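Hymn Singing at Bromport: Notes on the New Season

Posted by Eimear Brophy
January 18, 2024

The chapel choir at Bromport resumed its evening rehearsals this month, with 26 singers on the register. Members are asked to bring the green hymnal and a pencil. The Dimitriou setting of the evening psalm has been retained from October and will be sung unaccompanied. 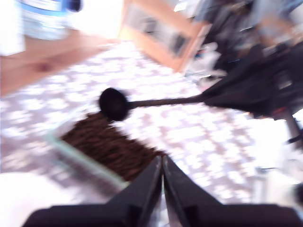 Rehearsals last 90 minutes, including a short period of silent prayer before the closing hymn. Two visits to Grulldale are planned before Easter, the first for a joint service of sacred song. The altos remain under strength in the lower passages, and I should be glad to hear from any reader able to assist. No audition is required.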